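Displays & Props > Market Stalls, Farm Shops, Pretend Play

Fake veg stall, what goes in the empty crate?

elsa_ojala
So I finally have the pine crate stand up and I'm pretty pleased with it! It's for the pretend grocery corner at Haldane (our community playroom, for those who don't know me from the July thread). All artificial produce, nothing to rot, nothing to attract mice. Pumpkins top left, carrots top right with a cauliflower and a broccoli tucked in, potatoes underneath. My trouble is the lower left crate. I've changed my mind on it 13 times and right now it has nothing in it at all. 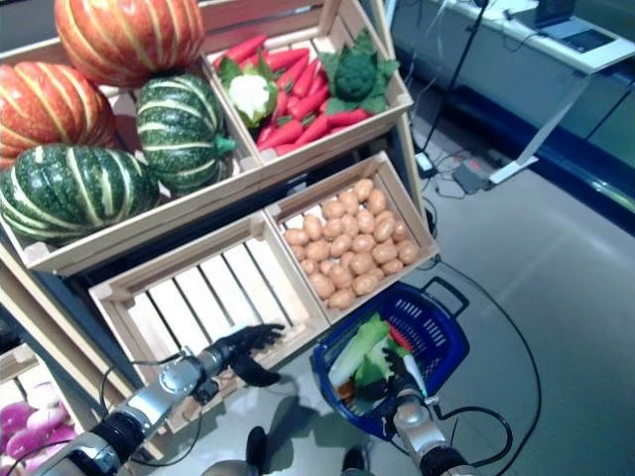

I was leaning toward apples, then my sister said fruit would look odd in the middle of a vegetable stall, and now I can't unsee it. I'd love ideas, preferably cheap ones. I have a bit left over from the Sotico order but not much.

rorydunbar
Leave it empty! Seriously. The kids need somewhere to put stuff back. If every crate is full to the top they dump the basket on the floor and walk off. We ran a stall like yours for two years and the spare crate got more use than any of the full ones.

flora_k
Disagree with Rory, sorry. An empty crate at the front looks like the shop ran out. I'd fill it with something green and leafy, you've got so much orange up there (love the striped pumpkins by the way, the green ones especially). Lettuces are big so you only need a few to cover those slats.

rorydunbar
Shops do run out Flora, it's realistic lol

Senga G
Am I the only one bothered that the cauliflower and broccoli are in with the carrots? Give THEM the empty crate. Costs nothing. Then the carrots get their own space and you can spread them out a little.

elsa_ojala
Senga I tried that and the two of them looked so lonely down there, but maybe with a few cabbages next to them it would work. The carrots are really only a pile because they slide, so I lay them on a diagonal and hope. The potatoes are the opposite, that crate tips forward and I thought they'd all roll out, and so far so good.

brunello.d
Line the slats before you put anything small in there. Burlap, brown paper, whatever you have. I lost a whole bag of plastic sprouts through the gaps of a crate once and was still finding them at Christmas.

And get a proper shopping basket if you haven't, the kind with the holes in the sides. Wicker ones shed everywhere.

elsa_ojala
Got one already, a blue plastic one! It's the most popular thing in the whole corner, more than the stall. I put in a bit of everything, some greens, a carrot, so they can see what shopping is supposed to look like.

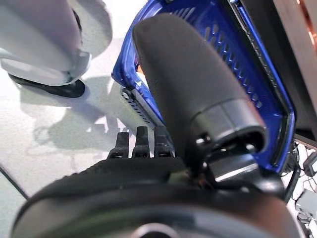
flora_k
How do you clean the plastic baskets? Ours gets sticky in all the little slots.

brunello.d
Warm soapy water in the bathtub and an old toothbrush for the slots, then stand it upside down on a towel overnight. Skip the dishwasher, mine came out warped.

Senga G
Mine goes in the dishwasher every week, top rack, never had a problem. Depends on the basket I guess.

brunello.d
Mine was a cheap one to be fair.

elsa_ojala
OK, decision for now: cabbages from Plirnance if they still have them, the cauliflower and broccoli move down, brown paper on the slats. Rory, I'll put a second basket on the floor for returns so you can stop sulking.

rorydunbar
I'll take it. Still say the empty crate was better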